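# Wrist stop fault in the Sarkatley simulator: frequently asked questions

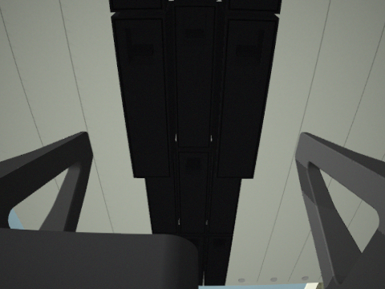

*Issued by the Simulation Safety Office, Kirngate — 19th June*

**What is the fault?**
In release 2 of the simulator, the arm may turn its wrist past the permitted stop when a run is paused and resumed. The gripper is then left facing the ceiling, and the wrist view shows the overhead structure between the two fingers. The run continues and no alarm is raised.

**Which runs are affected?**
Any run resumed from a pause under release 2. Our review of stored runs found 413 with the fault. Runs completed without a pause are sound.

**Could the same thing happen on a real arm?**
The Pliltance controller has its own wrist stop, held separately from the simulator. We have received no report of a fault on a real arm. Motion files saved from an affected run must nevertheless not be loaded on to one.

**How do I check my own runs?**
Open the run log and look for the wrist angle immediately after each resume. A jump of over 50 degrees in a single step indicates the fault. Please check the wrist view as well — the log alone misses runs that were paused twice.

**May I keep the results?**
Results recorded before the first pause may be kept. Everything after it should be marked as void and the run repeated.

**When will a correction be issued?**
Güler, who supply the motion module, are testing one now. Until it is released, please do not use the pause control.

**Where do I report a case?**
Use the fault form on the Kirngate staff pages and attach the full run log.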